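Budgeting for a Pick Cell: Frequently Asked Questions
Flatura Equipment Planning, Munusbridge office
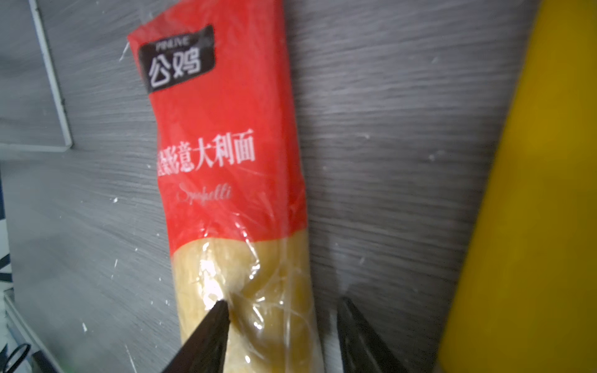

Film-wrapped spaghetti with a two-finger gripper, wrist camera view.

What does the quoted price of an arm cover?
The arm, its controller and one set of cables. Grippers, wrist cameras, mounts and guarding are separate lines on the quote. Buyers who compare arm prices alone usually come back for a second budget approval.

How much should we set aside for grippers?
Plan on $3000 per arm for a two-finger gripper and its adapter plate. Fingertips are a wear item and are ordered under part 547, sold in pairs. Keep 2 spare pairs per cell.

Do we need suction as well?
It depends on your product list. Clear film creases and throws glare, and a wrinkled surface can leak under a cup. Long, narrow packs of dry pasta are a good test item for either tool. Send us your worst packs - the stiff cartons tell us very little.

Should the camera go on the wrist or overhead?
A wrist camera costs less to mount and gives a close view of the fingertips. Objects very near the lens go out of focus. If you sort mixed items, budget for both.

Can we lease?
Yes. Iltano and Herrero cells are both available on lease. Grippers are included in the lease, fingertips are not.

How long is a quote valid?
30 days from the date printed on it. Quotes that include installation need a floor drawing with power outlets marked.

When should we order for a July start?
Before the end of the first quarter. Guarding has the longest lead time and is the item most often ordered late.

Last updated March 22, 2020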